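Product Review: Jemby Slotted Storage Baskets, Rectangular
Resource Evaluation Service, Dinville
Issued 6/4/26
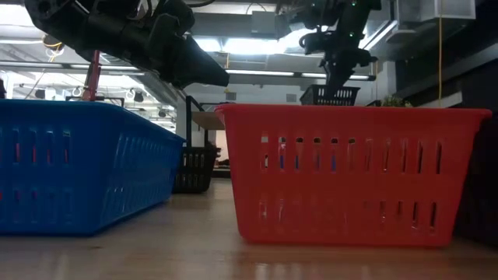 Jemby baskets in blue and red-orange, placed on a tabletop.

Summary of Findings

The Jemby slotted basket is recommended for general use in classrooms, offices and shared supply rooms. It is suitable for dry, light materials and for sorting by color. It is not recommended for small loose parts unless a liner is used, and it should not be stacked when full.

Scope of the Review

The Service received a request from the Dinville branch offices to evaluate an open plastic basket as a replacement for the lidded Løken box now in general supply. Staff had reported that the Løken lids were often misplaced and that the boxes were returned to the wrong shelf. The Jemby basket was placed in daily use for one term under the supervision of Primo Rizzi, who also prepared the notes on which this review is based.

Construction

The basket is molded plastic, rectangular, with walls that flare slightly toward a rolled rim. Two rows of narrow slots run along the side. The rim is comfortable to grip and did not crack or whiten during the review period. Some flexing of the long wall was noted when the basket was lifted from one side only, and staff were asked to use both hands for heavier loads.

The finish inside the slots was less even than elsewhere. A thin edge of excess plastic was found in several openings and was removed with a craft knife. It presented no hazard but did catch on knitted fabric.

Performance in Use

Color was the main advantage. Offices assigned blue to incoming materials and red-orange to items awaiting return, and errors in shelving declined within the first weeks. Both colors are strong enough to be told apart from across a room.

The slots give a partial view of what is inside, which reduced the need for labels. They also let through anything narrow. Pencils stored upright worked their way out at the sides, and paper clips were lost in quantity. The Itedar felt liner corrects the problem, though it covers the slots and adds to the cost.

The flared shape allows empty baskets to nest closely. Nested baskets tended to stick after a period in storage -- a firm twist was generally enough to free them. On a smooth tabletop the basket slides easily, and offices with sloping counters may wish to add rubber feet.

Cleaning

Warm water and mild soap were sufficient. The slots collect dust at their lower ends and require a small brush. Adhesive labels left a residue on the rim, and tie-on tags are preferred.

Purchasing Notes

The supplier accepts orders through the Dinville purchasing desk. Branches should specify color on the order form, as mixed cartons are sent by default. The roughly 900 Løken boxes now in circulation will remain in service until worn out. Requests for liners should be submitted separately and before the end of June.

Rating: Recommended, with the limits stated in the summary.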